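Clearing the Catch-All Table
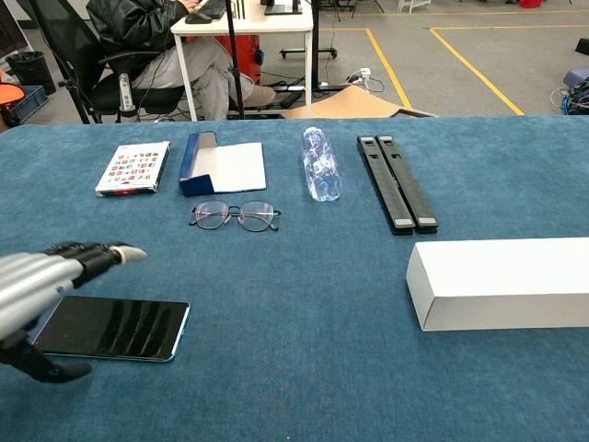
Household Notes, No. 202

Most homes have one surface where everything lands. It may be a hall table, the end of the kitchen counter or the top of a chest freezer. A water bottle gets put down on the way in, then a pair of glasses, then a box somebody means to return, and by the end of the week there is no room for the mail. The tips below are for getting that surface back and keeping the things on it in decent shape. They come from our own use and from letters sent in by readers in Landesham and nearby.

Start with the surface

Take everything off before you clean. Wiping between objects leaves rings and grit, and takes longer.

Painted or varnished tops need a damp cloth and a drop of dish soap, then a dry cloth. Skip the spray polish on a table that gets daily use. It builds up and holds dust.

Carpeted and fabric-covered tops are a different job. Vacuum with the upholstery tool, first in one direction and then across. For a fresh spill, press down with a dry white cloth and keep moving to a clean part of it. Do not rub. If a mark is left, mix a teaspoon of dish soap in 2 cups of cool water, dab it on with a sponge that has been wrung out hard, and blot again with plain water. Let it dry fully before anything goes back. Paper and cardboard will pick up moisture from fabric that feels only slightly cool to the hand.

Lint and pet hair come up well with a damp rubber glove dragged toward you. Tape works too, but cheap tape can leave glue behind.

Eyeglasses

Set glasses down folded, lenses up. Better still, give them a shallow dish of their own so they are never under a magazine.

Rinse the lenses under lukewarm water before you wipe them. Dust on a dry lens acts like fine sandpaper. Use a small drop of plain dish soap with no lotion in it, rub gently with your fingertips, rinse, and dry with a clean cotton or microfiber cloth. Paper towels and shirt tails both scratch in time. Hot water can damage some coatings, and so can window cleaner with ammonia.

Thin metal frames collect green or white grime around the nose pads. A soft baby toothbrush gets it out. If a screw is working loose, tighten it with the right size driver and stop as soon as it is snug. Wash microfiber cloths without fabric softener, which smears.

Water bottles

Thin plastic bottles sold full of water are meant for one use. If you refill one during the day, wash your hands first and recycle the bottle that evening. Do not leave it in a hot car.

For a sturdier bottle, wash it daily with hot soapy water and a bottle brush, and take the cap apart if it comes apart. Most smells live in the cap gasket. Soak the gasket in white vinegar for half an hour, rinse it and let it air dry. Store bottles with the caps off. A half-full bottle should stand upright, in a holder if possible, and away from books.

Boxes worth keeping

A stiff box with a good lid makes a better drawer divider than most of the ones sold for the purpose. Keep the ones that fit a drawer you have and flatten the others. Measure before you decide – the drawer, then the box, lid off.

Dark boxes show dust and scuffs. Wipe them with a barely damp cloth and dry them at once. To line one, cut a piece of shelf paper slightly smaller than the base so that it does not curl up the sides.

Put a label on the short end, where you will see it on a shelf. "Cables" is a poor label. "Phone chargers" is a good one.

Small books and booklets

Small books slide off piles and get bent, so stand them between heavier ones or lay them flat in a tray. Never prop one open face down. Glossy covers can be wiped with a dry soft cloth. For a sticky spot left by a price label, warm it for a few seconds with a hair dryer on low, peel slowly, and roll off the leftover glue with your finger.

A musty book can go in a closed container with an open dish of baking soda for 11 days. Keep the powder off the pages.

Keeping it clear

Set one basket or tray near the table for things that belong in other rooms, and empty it every night. If it is full by noon, it is too small or the table is too close to the door.

Some readers like a two-minute clearing before supper. Others do it while the kettle boils. Either is fine, as long as it happens on most days.

Twice a year, in March and again in the fall, move the table itself. Vacuum under it, check the wall behind for damp, and look at the feet. Felt pads wear flat and pick up grit, which then scratches the floor. Replace all of them at the same time, or the table will rock.

Next issue: stuck jar lids, squeaky hinges, and what to do with candle ends.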